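Trendow Set-up Guide
Section 5: Recording your first set of examples
Last revised 12 September 2026

By now the arm is bolted down, the gripper answers when you press Open and Close, and the cameras are showing up in the Horkham recorder. This is the fun part! In this section you'll teach Trendow a single task by guiding it through that task over and over, with every run saved as an episode. The model never sees a line of code from you – it learns from the episodes, so a bit of care here pays you back every time you train.

We use one task all the way through this section: pick up a toilet roll, lift it clear of the cloth and set it down again. It's a lovely first task. The roll is light, cheap and soft enough to forgive a clumsy grasp, and it still gives the model something real to work out about squeeze and angle.

5.1 Before you record

1. Spread the patterned cloth over the table and smooth out the middle. Small folds near the far edge are fine. Leave the cloth in the same position for the whole set.

2. Check that nothing on the table will catch a finger of the gripper as it comes down.

3. Look over the cable bundle beside the arm. It needs enough slack to follow the wrist through its full travel, and no loop should hang low enough to brush the roll.

4. In the recorder, choose New Set and type a task sentence in plain words, such as "pick up the toilet roll and put it down". Use the same sentence for every episode in the set.

5. Put the roll on its side near the middle of the cloth.

CAUTION: Keep hands, sleeves and lanyards out of the work area whenever the arm is live. Use the hand controller to move the gripper, and keep the stop button within reach of your free hand.

5.2 Recording an episode

1. Send the arm to its start pose and wait for the ready tone.

2. Press Record. Count to yourself for a moment before moving, so each episode opens with a little stillness.

3. Bring the gripper down over the roll with the fingers open and the wrist pointing straight down.

4. Close slowly. Stop when the paper gives a little under the fingers. A light crinkle is what you're after; a crushed core means you've gone too far.

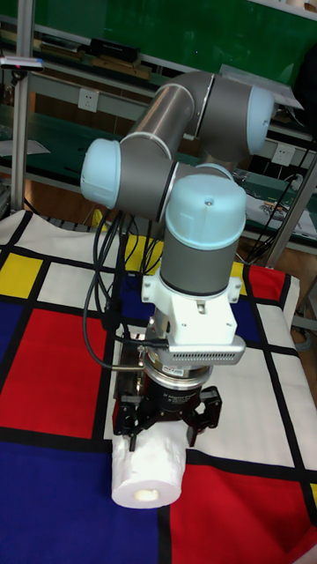

Figure 5-1. Fingers closed on the top of the roll, with the wrist upright above it.

5. Lift in one smooth motion, then lower the roll and open the fingers.

6. Back the gripper away and press Stop. Mark the episode Keep or Discard while it's fresh in your mind.

NOTE: Wobbles are welcome! If you come in off-centre and fix it on the way down, keep the episode. Those little corrections are some of the best material you can give the model. Discard an episode only if you dropped the roll, bumped the table or stopped partway.

Aim for 10 episodes, then take a break and play them back before you go any further. Problems with camera focus or a crooked cloth are much nicer to find at 10 than at 200.

5.3 Adding variety

A model trained on one roll in one spot will be very good at one roll in one spot. Once your first 10 look right, begin to change things, one at a time.

1. Move the roll a little after every episode. The coloured blocks on the cloth are handy for this: work your way across one block, then go on to the next.

2. Turn the roll so the open end of the core faces a new direction.

3. Every 5 episodes, begin from a different start pose. The recorder has several saved under Poses. 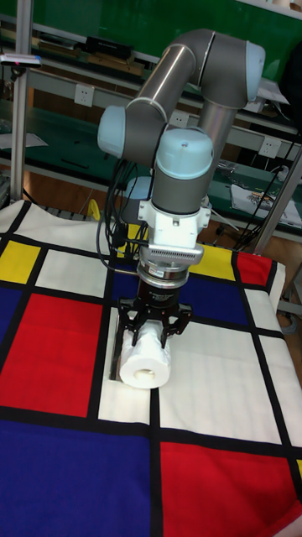 Figure 5-2. Roll held on its side between the gripper fingers.

4. Swap in a fresh roll when the paper gets tatty. A few tired rolls in the set do no harm.

NOTE: Leave the cameras alone while you're doing all this. If one gets knocked, close the set, run the camera check in Section 4 and open a new set. Mixing two camera positions in one set is the most common cause of poor results reported to us by Plilport owners.

5.4 Reviewing the set

Open the set and choose Review. Episodes play back at double speed, and you can step through any of them with the arrow keys.
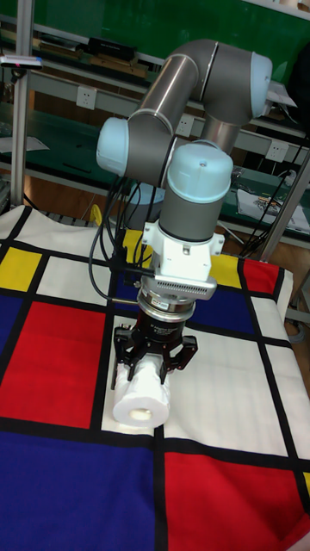 Pause at the point where the fingers close and compare the grip force trace with the picture. The trace should rise at the same instant the paper starts to give. If it rises early or late, the clocks have drifted and you'll need to run Sync (Section 3) before recording any more.

Check as well that the task sentence matches across the set, and that every episode begins with that short still moment.

5.5 How many is enough?

For this task, 200 kept episodes will give you a model that's a pleasure to watch. If you want it to cope with the whole table and any angle of roll, go for 500. Split the work over several sittings – tired operators make hurried grasps, and the model will cheerfully learn those too.

When you reach your target, choose Close Set, copy it to a second drive and carry on to Section 6, Training with Ó Riain.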